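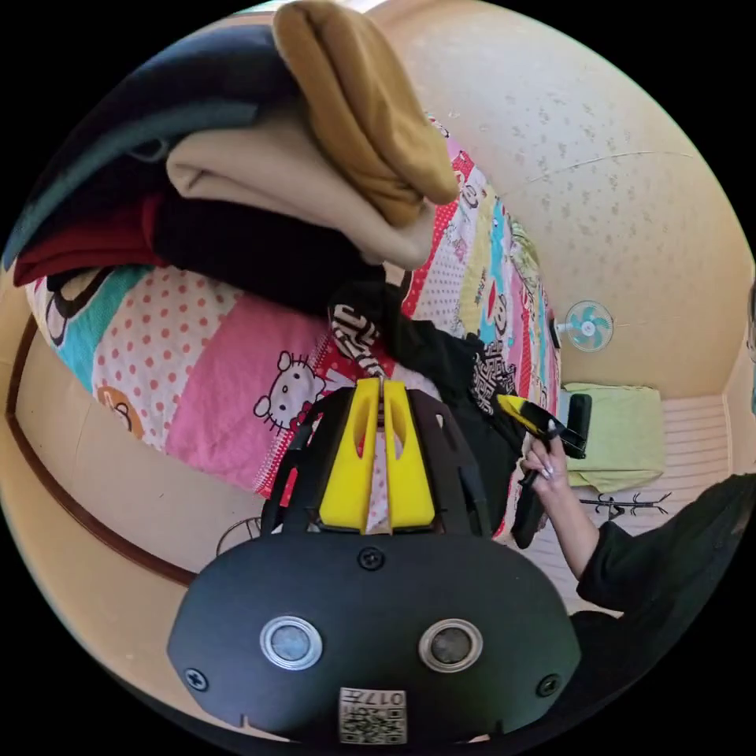 Notas para la ponente. Bloque segundo: el orden de la ropa en el dormitorio compartido

Buenas tardes. En nombre del equipo de formación de Trudard, agradezco a la residencia Batista la cesión de la sala y a Khadija Helmy la coordinación de la jornada. El bloque se dedica a la cama como superficie de trabajo: dónde se clasifica la ropa, dónde se apila y en qué momento debe quedar libre. Conviene detenerse en la pila de la parte alta de la cama, con la prenda amarillo mostaza doblada encima y la beige debajo, y compararla con la prenda negra de ribete en zigzag, arrugada en medio de la colcha. En un mismo mueble conviven lo terminado y lo pendiente. La propuesta del manual es asignar a cada estado una zona fija: cabecera para lo doblado, centro para lo que está en curso.

(Pausa. Preguntar a la sala quién dobla sobre la cama y quién sobre una mesa. Dejar dos o tres intervenciones, no más.)

Recordar el dato del cuestionario interno: de 60 residentes consultados, la mayoría declaró doblar sobre la cama. La tabla completa figura en la carpeta que ha repartido Othmane Ghoneim, en la página 2. No leerla en voz alta.

Pasar al apartado de la luz. El personal de planta tiende a programar esta tarea al final de la jornada, cuando los tonos oscuros se confunden con facilidad. El manual recomienda hacerlo de día, junto a la ventana siempre que la distribución del cuarto lo permita, y separar en primer lugar el negro del azul marino.

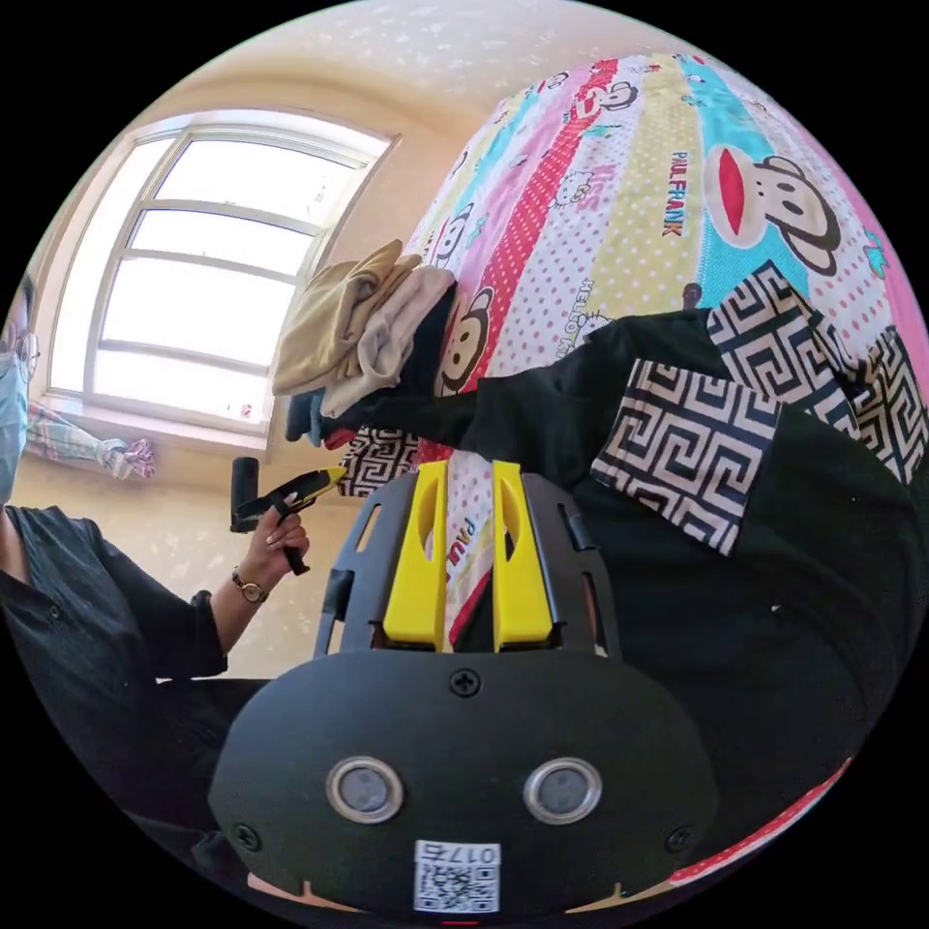 Ropa doblada sobre la colcha de franjas, con luz de día en la ventana.

Mencionar las colchas estampadas. Fouad Abdel Rahman planteó en la reunión de junio si debían sustituirse por ropa de cama lisa, de acuerdo con el criterio aplicado en los edificios nuevos. La respuesta de la dirección fue negativa: la colcha es un objeto personal y el reglamento de habitaciones la respeta. A efectos prácticos, una prenda pequeña puede pasar inadvertida sobre un estampado muy vivo, y por ello se pide revisar la superficie con la mano antes de retirar nada.

(Si se pregunta por el presupuesto: la partida de textiles es de 800 euros por planta y no cubre la reposición de colchas personales. Remitir a Judit Kozma.)

Apartado final: la colcha misma. Debe manipularse cuando toda la ropa esté ya en el armario. Se toma por el borde superior, se levanta sin arrastrarla por el suelo y se extiende desde la cabecera hacia los pies.
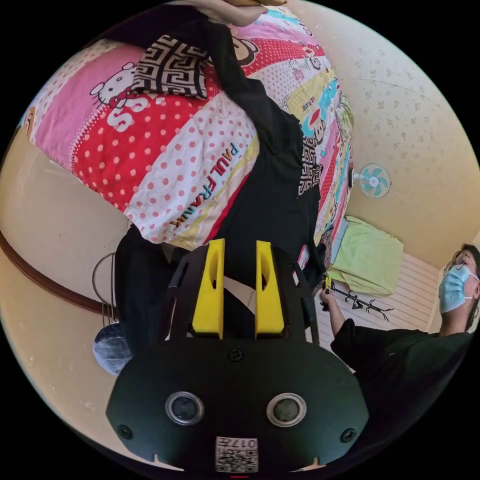
Si la pieza es grande, se admite doblarla primero por la mitad a lo largo y abrirla después sobre el colchón. Las etiquetas de lavado se dejan siempre hacia los pies, de modo que puedan consultarse sin deshacer la cama. Tomomi Ueda hará la demostración con una colcha de la residencia; reservar para ello el espacio junto a la puerta y pedir a la primera fila que retire las sillas.

Antes de ceder la palabra, indicar que las fichas plastificadas se recogen a la salida y que las hojas de asistencia deben entregarse firmadas a Khadija Helmy. El bloque tercero, sobre armarios y cajones, comienza después del café.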